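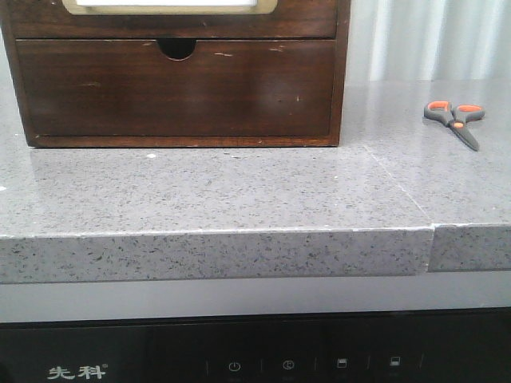 Unit 4: Card Catalogs and the Control of Small Collections

Required reading: course packet, section 4. Bring the Ilivow worksheet to the discussion period.

4.1 Purpose of the catalog

A catalog records what a library holds and where each item is kept. Before shared databases, most town libraries kept this record on cards, filed by author, title and subject. One book could therefore require several cards, all of which had to be withdrawn when the book was discarded.

4.2 Case: the Ustness reading room

The Ustness reading room opened with 750 volumes. Its first full inventory listed 1,648 cards, of which 224 referred to books no longer on the shelves. Students should consider how such errors build up — and why they are seldom found without a shelf check.

4.3 Filing rules

Word-by-word filing places "New York" before "Newark." Letter-by-letter filing reverses the order. The Matubbar branch used both systems for almost 32 years, and its subject file was never fully corrected.

4.4 Terms to know

Main entry; added entry; tracing; shelf list; guide card; see reference.

Assignment: Prepare a main entry and two added entries for the Sturex pamphlet. Submit before the January review session.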